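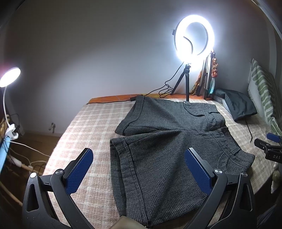
Workplace check, garment folding station 6
Ferngate site, Endulton line
Date: 25/04/2024
Checked by: Sunee Mahawong

Part A – Work area

1. Cables away from walking path: NO. White cables at the left side go down to the floor near the power strip. Please fix them to the wall before May.
2. Lighting enough for the work: YES, but strong. Two operators told me their eyes are tired after the shift. Ask if the ring light can be turned lower.
3. Ring light tripod stable: YES at time of check. It stands on a soft cover, so look at it again each morning.
4. Item laid flat, buttons and loops free:
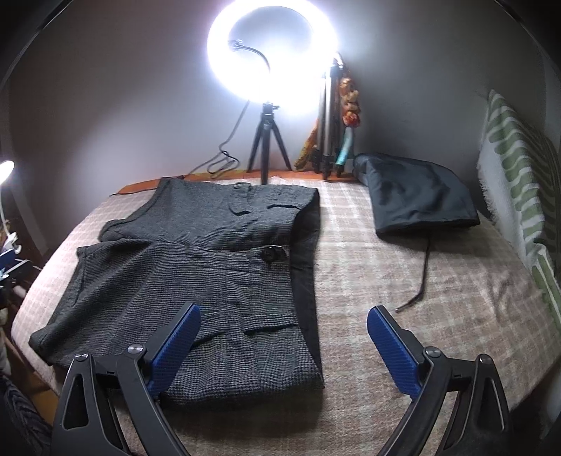
Part B – People and the new way of working

5. Operators trained on the grippers: YES, all on the list. Farah Subramaniam still wants a second lesson for the evening group.
6. Finger pinch risk explained: YES. Keep the free hand out from between the jaws.
7. Breaks respected: PARTLY. Before, folding by hand, people stopped when the pile was finished. Now the target is 100 items and some of them skip the pause.
8. Job changes told in writing: NO. Staff ask who will fold when the Longo machine comes – they have heard different answers. The supervisor must give one letter to everybody.
9. Wrist or shoulder pain reported: one case, form 191, sent to the nurse.

Result: station can continue, points 1, 7 and 8 stay open.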